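# What a simulator demo should put on the table

Flesska held its open day in December, in the long building behind the Van Dijk warehouse. The program listed two demonstrations. The first was a physical arm behind a polycarbonate screen, sorting castings into bins at a pace set well below what the cell is rated for. The second was a workstation running Plelta, the simulator Flesska uses to develop its grasping policies before any hardware gets involved. The first drew the crowd. I spent most of the morning at the second, and I think it deserved a harder audience than it got.

The presenter ran a pick task on a loop. A policy trained in Plelta approached an object, closed, lifted, and reset. A counter in the corner of the display tracked episodes and reached 129 by the time I left for coffee. The handout said the policy had seen 4,000 training episodes with randomized lighting and object pose. It did not say what range the randomization covered, how a success was scored, or how many seeds were run.

My complaint is with the format, and Flesska is no worse than its competitors here. A success rate measured in simulation describes the simulator and the policy together. Visitors with purchasing authority hear it as a property of the robot. Anyone who has moved a policy onto a real cell knows where the difference goes: contact stiffness, friction at the fingertip, latency between the camera and the controller, and the plain fact that parts arrive with oil on them. None of that was hidden at the open day. It was simply absent from the talk, which ran 20 slides too long on network architecture.

A better demonstration would start with contact. Stop the episode at the moment the finger reaches the part, turn on the force vectors, and leave them on. Show penetration depth. Change the friction coefficient by a fair margin while people watch and let the grasp fail if it is going to. Tretik, which makes inspection fixtures and had a small booth near the door, did this with its own product: it loaded a fixture past its limit and passed the bent pin around. I learned more from the pin than from the handout.

The usual objection is that a general audience will read any failure as a defect. Perhaps so. But an open day for an industrial supplier is attended by integrators, maintenance leads, and a few students, and all of them have seen machines fail. What they need to know is how the failure looks when it starts, and whether the tool they are being sold would have warned them.

The second objection is cost — a demo that can fail needs an engineer standing beside it. Flesska had one. She was refilling the brochure rack.

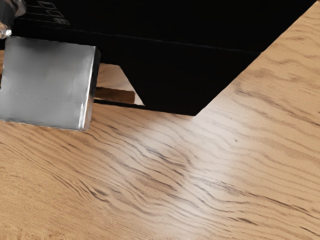 Rendering quality is the other thing these events oversell, and it gets treated as evidence of physical accuracy. The two are separate pieces of software doing separate jobs. Plelta's renderer gives the silver-grey fingertip a white highlight along its right side and lays a soft glare over the wood grain, and both are convincing. The matte black body behind the fingertip is harder on a vision policy, with so little surface detail that a thin grey seam is most of what tells one face from the next. I would have liked to hear how the pose estimator handles that. I would also have liked to know whether the finger was carrying load, a question no amount of shading can answer and one that a single number on the overlay would settle. Next year Flesska should print that number larger than the episode count.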